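Jovcombe Running Group: Frequently asked questions about strength training

These questions come to us by email and after the evening track sessions. The answers are written by Giorgia Orlandini, who leads the strength program. For questions on membership and fees, please write to the club office.

Do I need strength training if I only run 5K and 10K?

Yes, we recommend it to all members who run three times per week or more. Running makes you good at running, but it does not load the hips and the calves in all directions. Many of our members arrive with strong lungs and weak ankles. Two short sessions in the week are enough to begin.

How many sessions should I do?

In the base period, two. When the races start in June, one session is enough to keep what you have gained. Please do not add a third session in a week when your running feels easy. It is better to use this energy on the long run.

On which day should I lift, the hard day or the easy day?

We prefer the hard day, in the evening, after the track work. At first this sounds wrong to many people, and they ask me two times to be sure. The idea is that the easy day stays easy. If you lift on the easy day, you have in the end no easy day. When your job does not permit two trainings in one day, put the strength session on the day after the intervals and keep the legs part light.

What is in the beginner session?

Split squat, calf raise with straight knee, calf raise with bent knee, single-leg deadlift, side plank. For the first month we use body weight or a light dumbbell. Make two sets of each exercise and rest as long as you need. The session takes less time than your warm-up and cool-down together.

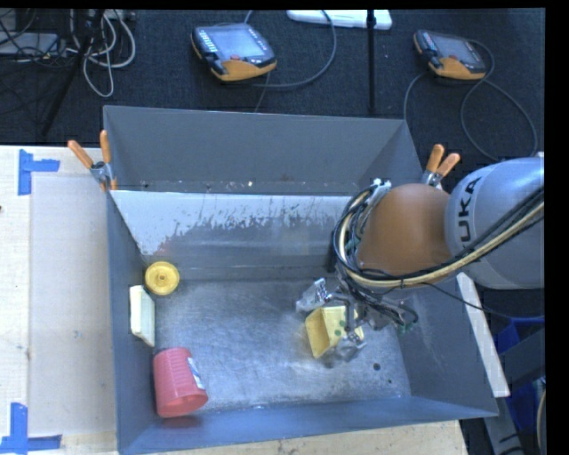 Page last changed: 7 January 2018

Should I train until I can not do one more repetition?

No. Stop when you believe you could still do two good repetitions. If the last one is slow and your knee goes to the inside, you have already gone too far. The soreness after such a set can stay in the legs for days, and your interval session will suffer from it.

My calves are sore after the first week. Should I stop?

Soreness in the muscle that gets better every day is normal. Continue with half of the sets. Pain in the tendon, in the bone, or pain on only one side that is worse in the morning is a different matter. In this case, stop the calf raises, run only if you can do it without pain, and see a physiotherapist. We can not judge an injury by email, even if you send a very good description.

Will I become heavy and slow?

This is the question I receive most from the 800 meter runners. With one or two sessions in the week, and with the running that you do, it is very unlikely that you gain much muscle. What you can notice in the first weeks is a heavy feeling in the legs. It goes away when the body is used to the work.

Can I do plyometrics, for example box jumps?

After you have finished the beginner block, yes. We start with rope skipping and small hops on two feet, on grass or on the track. Box jumps come later, and we use the low box. Always step down from the box. Do not jump down.

Do I have to buy equipment?

No. A step and a backpack with books in it are enough for the beginner block. If you want to buy something, buy one adjustable dumbbell. We have no agreement with any shop and we do not give advice on brands.

Do I need to record my sessions?

Please do. Write the exercise, the weight, the sets, and one word on how it felt. Paper is fine. Members who use the Podex log can share it with their coach, who reads it on the weekend before the new plan is sent.

What do I do in the week of a race?

Do one short session early in the week, with your usual weight and half of the sets, and nothing new. If it is your most important race of the season, you may leave the session out completely. For the relay weekend at Geagea, Zanele Maluleke sends a separate plan to everyone on the team.

I am over 50. Is the program the same?

The exercises are the same. We increase the weight more slowly and put more time between the sessions. If you take medicine for blood pressure or have had an operation on the heart or joints, ask your doctor before you start, and tell the coach what the doctor said.

I missed two weeks. Where do I start again?

Go back one step in the plan, not to the beginning. After a break of more than a month, repeat the beginner block.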